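Week three of the gripper build at the Mullville shop. People keep asking if it works, so a short thread. Lower your hopes now.

1/ The plan: a hand-held gripper you squeeze yourself while it records, and later an arm copies what you did. The Treduvska write-up says 30 tries per task is plenty. I have 214 of a cup on a water dispenser and I wouldn't trust the arm with a paper towel.

2/ The ribbed finger pads are the one part I'd defend. Smooth ones let a plastic cup slide if you so much as breathe. Ribbed ones slide less – still not never.
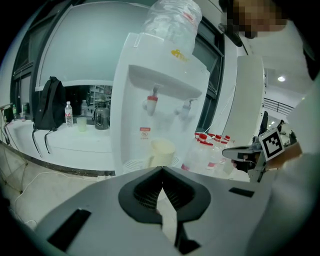
3/ Cups sound easy until you try one with a full load of water in it. Squeeze too hard and it folds. Too soft and you're mopping. My hand sorts that out without me. I have yet to see the software do it.

4/ Tala Khalaf thinks more data fixes this. She wants 2,203 clips by March. I think we'd get 2,203 clips of me being careful.

5/ Also on version 2 of the trigger spring. The first one gave me a sore thumb and no useful readings.

6/ Next up is the tap. If anyone has gotten one to shut off cleanly with a rig like this, send me the raw video – no edits please.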